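4.2 Steaming buns

1. Stand the pot on a level table. Fill with 305 ml of cold water.

2. Seat the steamer basket on the pot. Lay the glass lid flat beside it, and keep the plate of buns within reach on the other side.

3. Place the first bun towards the back edge of the basket, pleats up. Leave a gap between buns. 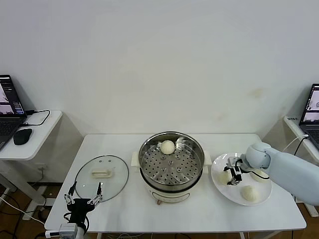 4. Fit the lid and connect the cord at the lower front of the pot. Steam for 13 minutes.

CAUTION: Steam escapes when the lid is raised. Hold it by the handle only.

Note: Buns over 80 g need a longer time. See 4.3.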